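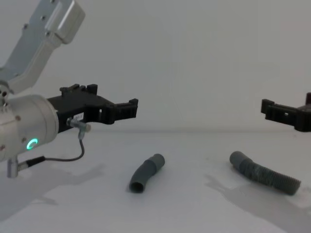 7.3 Teaching the hose joint by hand

Read section 7.1 before using hand guiding on the Drusix twin-arm cell.

1. Place the short tube and the corrugated hose on the table between the grippers.
2. Open both grippers and select HAND GUIDE on the Skelta pendant.
3. Lead each arm to its part, close the gripper and press STORE.
4. Raise both parts clear of the table. Turn the open end of the hose towards the tip of the tube and leave a gap.

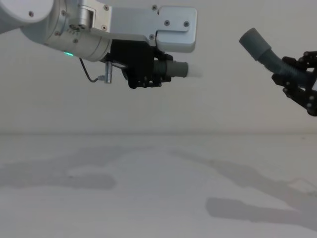

5. Press STORE again. Set the approach distance to 145 mm.
6. Bring the parts together slowly and store the end point.

Note: Grip the hose on its ribbed length. Error 1135 means that the two paths overlap; repeat from step 4.

CAUTION: Keep fingers out of the jaws. Hand guiding does not limit grip force.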